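Gallardo Film Archive
23rd December

1/ The Gallardo Film Archive is pleased to announce that the restoration of "Zalline", the second feature directed by Anselmo Iglesias, is complete. The new print will be shown to the public in January at the Jenlow Theater.

2/ "Zalline" follows two sisters who run a ferry on a river that is slowly drying up. It had a short run in three cities when it was new and was never released on home video. For many years the only known copy was a worn print missing its final reel.

3/ The missing reel was located in a storage room at the former Flelleck laboratory, in a can labeled with the title of another picture. Our staff confirmed the match by comparing the edge codes with the director's own cutting notes.

4/ Work on the picture took 12 months. The sound took longer than planned. The original track had shrunk unevenly, and the ferry engine, heard through much of the film, made it hard to separate damage from what was recorded on location.

5/ Mr. Iglesias reviewed the color at two stages. He asked that the night scenes be kept darker than our first pass, and that the scratches in the opening titles remain, as they were present in the first release prints.

6/ The restored version runs 69 minutes. This is two minutes longer than the version listed in most reference books – the difference is the closing scene at the landing, which had been removed by the distributor.

7/ The Jenlow Theater seats 1101. Members of the Archive may reserve up to two seats each before general booking opens. Requests should be sent through the membership page. We regret that seats cannot be held by telephone.

8/ The screening will be followed by a conversation with Mr. Iglesias. English subtitles will be shown throughout the film, and a printed translation of the conversation will be offered at the door.

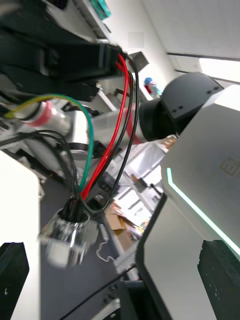 Light strip and joint module, close view.

9/ Theaters and festivals wishing to book "Zalline" after the January screening should write to our loans office. The film is available as a digital file or – for houses with suitable projectors – as a 35mm print.

10/ The Archive's offices are closed for the holidays and will reopen in January. Booking requests received during the closure will be answered in the order in which they arrive.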